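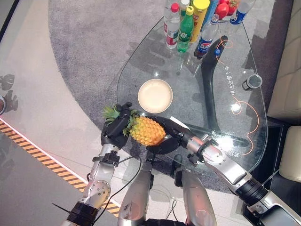
Put the Whole Pineapple on the Table

I have opinions about fruit platters, and the main one is that I'm tired of them. You know the kind. A clear plastic tray from the grocery store, pale cubes of this and that, a well of pink dip in the middle. People eat the grapes and leave the rest.

So for a while now I've been bringing a whole pineapple to things. Leaves on, skin on, nothing done to it. I set it down with a plate next to it and go say hello to people.

It works every time! A pineapple is a ridiculous object and everybody wants to touch it. A table can have the usual stuff on it — water, a green bottle of soda, a tall yellow can of something crunchy — and the pineapple is still what people walk over to. They pick it up with both hands. They smell the bottom and say "is it ready?" like they're experts (they're not, and neither am I).

My friend Birdie Iwasaki thinks this is a lazy person's trick dressed up as a philosophy. Her argument is that somebody ends up cutting the thing, and it's usually the host, in the kitchen, with a bad knife. Fair. I did this to her once in January and she has not let it go. I now bring my own knife, wrapped in a dish towel, and a cutting board too if I'm driving.

Please don't cut it on a glass table, though. I love a glass table, the curvy kind with the big swooping base that you can see right through the top, and I had one for years in my old place on Flanley. But the sound of a knife on glass goes straight into my teeth, and pineapple juice gets everywhere. Look at it there, pass it around, then carry it off to the kitchen and bring it back on a plate.

And a plain plate, please. Cream, white, whatever you've got. I own a fancy divided platter that I bought at Fakhoury years ago and it makes fruit look like a dental tray. A round plate with a little rim holds the juice and lets people reach in from any side.

Will you get fewer neat cubes this way? Sure. Mine come out in wedges and odd triangles, and there's always one piece with an eye still in it. Birdie picks that piece out and holds it up for the room to see. Then she eats 6 more.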